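Notes for my talk: Big Gray Squares, or why I love a concrete plaza

Open fast, no bio. Ask who crossed a plaza to get here, and who looked down while they did it. Wait for the hands. Then straight into the slide.

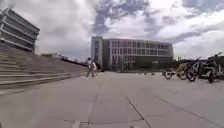
Page last changed: 21 January 2022

I get excited about paving (say it early, they'll find out anyway!). Start with the joints. Concrete shrinks as it cures, and it will crack someplace, so the builders pick the line first. Those thin dark seams are a drawing you can read with your feet.

Then the steps. Long, shallow treads make people slow down, sit, eat lunch, wait for a friend. Tell the story of the Sorkavine steps, where I spent most of one August with a folding stool and a thermos and came home with 80 pages of notes. Keep it short, I always run over on this bit.

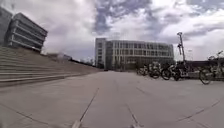
Steps, paving and a whole lot of sky.

Ask the room where they'd sit. Let a few people shout out. Someone will say the top, someone will say the bottom corner, and both are great answers, so go with whichever gets the bigger laugh.

Numbers slide: the Sastholm square has 1,635 slabs. I walked it twice to be sure. Pause here.
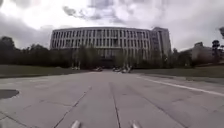 Cracks are my favorite part, and I want to give them a good five minutes. A joint is what the designer wanted, a crack is what the ground wanted. Look at the long dark one running diagonally to the left of the center joint, and how little it cares about the slab layout! Mention sealing, mention roots and frost, then move on before the engineers in row one start a side debate. If time is short, drop the Kasteo repair slides.

Next, edges. Grass, trees, a wall, a curb. An open space needs something to stop it, and trees do that job so gently.
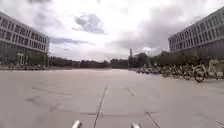
Go back to the Sastholm story and finish it: the budget meeting, the bench that got moved, the wedding party. Slow down for the wedding party.

Handout is by the door. Questions, then water.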